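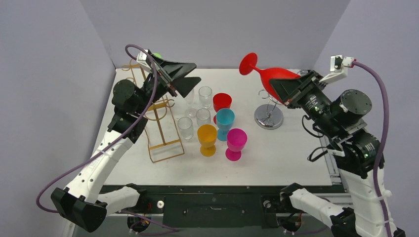 Drinking vessels and racks on a white tabletop.

Final Report of the Tasting Office
Water District of Nesstead

1. Purpose

This report is submitted at the close of the Tasting Office. It sets out the duties of the Office, the events of its last year, and the property to be handed over to the District. It should be read together with the tasting books, which are held in the basement of the pump house and may be viewed on request during business hours.

2. Duties of the Office

The Office was set up when the valley of Gündoğdu was flooded to make the Grovis reservoir. The people of the village were moved uphill to Nesstead and given houses there. They accepted the houses. They did not accept the water, which they said could not be trusted until someone had tasted it every day, and the District agreed to this as a condition of the move.

The rules have not changed. The officer on duty draws one cup from the north tap at six in the morning, before eating. The officer holds the water in the mouth for a slow count of five, swallows, and writes one line in the book. The line must describe the taste and nothing else. Officers may not confer before writing. An officer with a cold is excused with full pay.

For most of its history the Office had little to report. The usual entry was "Clear." In dry summers it was "Clear, some stone." One officer wrote "Clear" in a fine sloping hand for eleven years and then, on the last morning before retirement, wrote "Clear, thank you," which the District marked as an error.

3. First Irregular Entry

In April of last year the officer on duty wrote "Bread."

The supervisor spoke with the officer, who confirmed that the rule on eating had been kept. The tap was cleaned and the cup replaced. The next morning a different officer, who had not seen the book, wrote "Bread, the bottom of the loaf."

A sample was sent to the laboratory of the Lolerell company, which has tested the water for the District under contract for many years. The laboratory found nothing out of order. It was asked to test for bread. It replied that this was outside the terms of the contract.

4. Later Entries

The entries below are copied from the book without correction.

"Bread again. Smoke."
"Wet wool."
"A coin."
"Apples, kept too long in straw."
"Wool. Apples. Somebody has been sweeping."

The supervisor reminded all staff in writing that sweeping is not a taste. The officer who had made the entry asked that it stand, and it stands.

By midsummer the public had noticed. The District received 103 letters. A large share of these asked for the water to be put right. Others asked that it be left alone, and several of these gave reasons. One resident wrote that the water on a certain evening had tasted of the inside of her grandmother's cupboard, where there had been cloves and a blue paper of sugar, and that she had drunk four glasses standing up. She wished to know whether she would be charged for the extra use. She was charged at the standard rate.

5. Inspection of the Reservoir

The level of the reservoir was unusually low in the fall, and the District took the chance to send a boat. The boat carried an engineer, the supervisor, and the oldest officer, who had been born in Gündoğdu and who had asked to go.

The engineer recorded that the water was clean and the dam sound. The roofs of the village could be made out under the boat when the sun was overhead. The supervisor recorded the same.

The oldest officer did not have a form to fill out and so left no record. The supervisor has since added, for completeness, that this officer asked for the motor to be turned off over the lower street, and leaned out, and gave the order of the houses from the bridge upward, saying of each one whether the people there had been early risers. This took some time. At one house the officer stopped and said that the stove had always been slow to draw and that it was a wonder they ever got a loaf out of it. The motor was then turned on again.

6. Decision to Close

The District considered its position over the winter. The laboratory results were good and had never been otherwise. The cost of the Office could no longer be defended on grounds of health. A meter had been bought that could report on the water at every hour of the day and night, and it had no line in its report for taste.

The decision to close was sent to all households. Of the families who had come up from the valley, 41 returned the reply slip. The slip offered two boxes, "Agree" and "Disagree." Most of these families had checked neither box and had used the space to write down what the water had tasted of in their kitchens that morning. The District was unable to enter these slips in the tally. They have been kept in order of street. The order used is that of the streets in Gündoğdu, as the clerk who filed them knew no other that seemed to fit.

7. The Last Tasting

The last tasting took place on Sunday, February 17, 2019. Under the rota the duty fell to the most junior officer, who had been with the Office less than a year and who had been born in Nesstead, long after the flooding. The supervisor offered to have the duty moved to someone with a longer record. The other officers said that the rota should be followed.

All the officers came in. They stood in the corridor, as the rules do not allow more than one person at the tap. It was snowing, and the heating in the pump house had not yet come on. The junior officer drew the cup at six, counted, and swallowed. Those in the corridor report that there was then a wait much longer than is needed to write one line.

The entry reads: "I do not know this one. It is somebody coming in from the cold. Clear."

The supervisor examined the entry for compliance and signed it. Strictly, the first sentence describes the officer and the second describes an event, and only the last word meets the standard. The supervisor wishes it noted that the signature was given with full knowledge of the rule.

The oldest officer then asked whether there was any water left in the cup. There is no rule on this point. The cup was handed out through the door and passed along the corridor.

8. Property

The following is handed over to the District: the tasting books, complete; the bench from the corridor; one wall clock, four minutes fast; the keys to the pump house, two sets; and the cups, less one.

The missing cup has been searched for in the usual places. Its value is small, and the Office recommends that it be written off. Should the District prefer to recover the cost, the supervisor asks that it be taken from the supervisor's final pay, and that no inquiry be made of the staff.

9. Outstanding Matters

The north tap has not been shut off. The work order was raised but came back with the wrong valve number, and a new one has not been issued. The tap can be reached from the yard by anyone who knows to lift the gate slightly while pushing. Footprints have been seen there before sunrise on several mornings.

The Office has no further authority in the matter and makes no recommendation. The gate should be oiled before next winter.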